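3.2 Regras de contacto na zona do processador

As regras desta secção foram escritas durante a adaptação da célula de desmontagem de Fiviswood, onde computadores de secretária em fim de uso são abertos para a recuperação de componentes. Partimos da norma interna da Usico para trabalho manual e mantivemos dela tudo o que se refere à descarga eletrostática. A parte sobre forças teve de ser escrita de novo, porque um operador humano regula a pressão dos dedos sem pensar nela e a norma não dava nenhum valor.

A primeira regra é de acesso. A garra só pode entrar no interior da caixa depois de o programa confirmar que a fonte está desligada da rede e que passaram 5 minutos desde o corte. A segunda é de força: junto ao suporte de retenção do processador, a pinça pode aplicar até 9 N, medidos na ponta dos dedos. Acima deste valor o movimento para e o braço fica na posição, sem recuar sozinho. A Figura 4 mostra a garra a trabalhar nesta zona, com a ponta encostada a uma peça de plástico branco junto ao soquete.
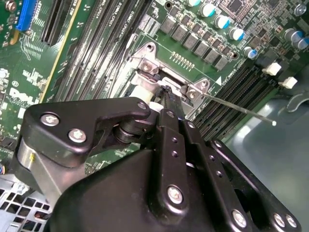

Porque é que o braço não recua sozinho depois de uma paragem por excesso de força?
O recuo automático pode arrastar uma peça que ficou presa entre os dedos e dobrar os contactos ou a alavanca do soquete. A decisão de abrir a pinça ou de subir o braço pertence ao operador, que deve primeiro olhar para a zona de contacto.

Figura 4. Garra sobre a zona do soquete numa placa-mãe Dell, com o suporte de retenção e a sua alavanca.

A terceira regra trata das trajetórias. Nas placas que estudámos, os condensadores e as ranhuras de memória ficam perto do soquete, e um dedo comprido pode tocar neles com a sua face lateral mesmo quando a ponta está no sítio certo. Por isso a distância de segurança é calculada com o corpo inteiro da garra, incluindo as placas exteriores e os parafusos salientes. Esta proposta é de Shu-fen Yau e substituiu a versão anterior, que considerava apenas a ponta.

A quarta regra é de registo. Cada paragem recebe um código, a força medida e o nome do operador que retomou o ciclo. No conjunto Flonia, com 871 ciclos, encontrámos 2 paragens sem nome registado, e ambas foram excluídas da análise da secção 4. Desde maio o programa não permite retomar o ciclo com este campo vazio.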